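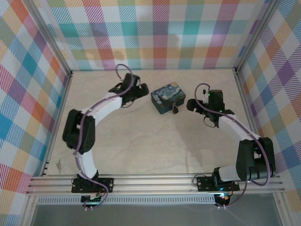
Flullivport, February 2022

Raudsepp > Careers > Software > Controls and Perception

Jobs | Teams | Internships | Contact

Software Engineer, Two-Arm Manipulation (Carcombe group)

Carcombe writes the control and perception stack for tabletop cells with two arms. The current task set uses small rigid objects with attached hardware, such as a tin with a padlock on its front. The open position covers the motion planner and the calibration tools.

The planner must keep both arms clear of each other, the enclosure walls and their own cables. The present version replans at 30 Hz and drops cycles when both grippers work close to the same object.
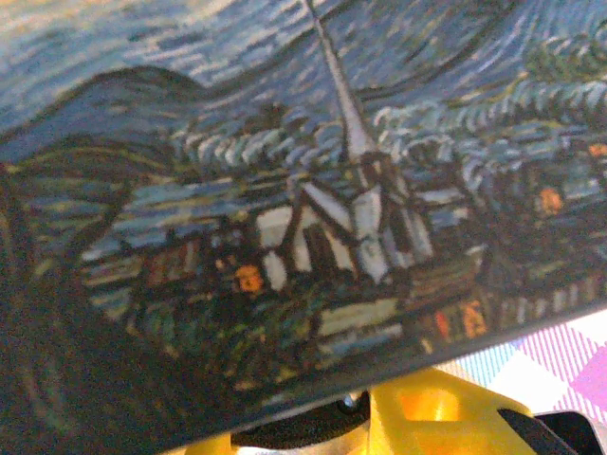
Wrist camera view, printed surface at close range.

Close views with dense texture produce many false feature matches. You will maintain the matcher and its regression set of 400 recorded episodes. Korkik, our in-house replay tool, is written in C++ and Python.
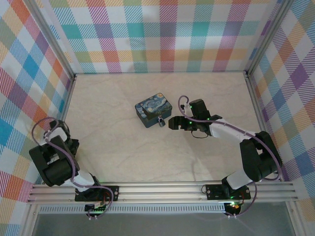

Two-arm cell, Carcombe group, Controls

Required: 2 years of work on motion planning or visual servoing, and good C++. Experience with camera-to-arm calibration is useful. The contract runs through November and may be extended. Send a resume and one code sample, quoting reference 84.

Contact: Raudsepp Careers, Flullivport | © Raudsepp | Back to top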